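Equipment Planning Coordinator, Manipulation Data Collection
Indamix, Bitham site
Fixed term, 7 months, starting February

Indamix records household handling tasks with hand-held grippers and uses the recordings to specify robot hardware. We need one coordinator to plan and budget the next round of equipment. The work being equipped is tabletop pick-and-place in furnished rooms.
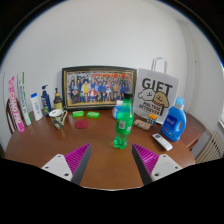
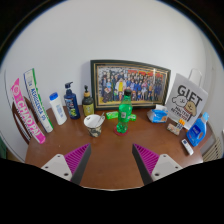
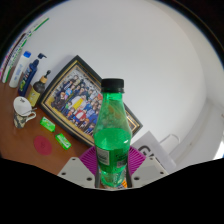 Tabletop task, green bottle, hand-held gripper.

The current fleet is 6 hand-held grippers. The plan calls for 30 by the end of the contract, with spares, chargers, storage media and transport cases to match. Purchases are split between two suppliers: Fudow for cameras and mounts, Zuccaro for finger inserts and contact pads. Existing agreements with both expire during the contract period and will have to be requoted.

Duties

Maintain the equipment register (164 line items at present, including consumables) and reconcile it against purchase orders each month.
Build the replacement schedule for finger inserts and pads from logged operating hours. Current wear figures are incomplete and the first schedule will need revision.
Prepare cost comparisons for repair, replacement and lease, with shipping and import charges shown separately.
Forecast storage and data transfer costs per recording hour.
Write acceptance checks for incoming grippers: jaw alignment, full open and close travel, fastener torque, camera focus, clock sync.
Agree delivery dates with the collection leads so that new units do not arrive in the middle of a recording block.
Draft the hardware section of the budget request for the robot arm cell. The arm purchase itself is outside this role.

Required

Three years in purchasing, lab management or production planning.
Able to read a mechanical drawing and a parts list.
Strong spreadsheet skills. Our register is still a spreadsheet; moving it to a database would be welcome but is not a condition of the contract.
Written English good enough for supplier correspondence.

Useful

Experience with 3D-printed parts or small-batch molding.
Some exposure to camera calibration.

Terms

Full time, on site three days a week. Travel to recording locations twice a month, paid. The contract may be extended if the second equipment phase is funded.

The role reports to Ginevra Negri, hardware operations. Technical questions about grippers and inserts go to Quentin Lecomte.

To apply, send a resume and one page describing an equipment budget you have managed, including where the final cost differed from the plan. Remove supplier names if they are confidential. Short-listed applicants will be given a sample parts list and asked to return a costed plan within two working days. Preparation time is paid at the contract rate.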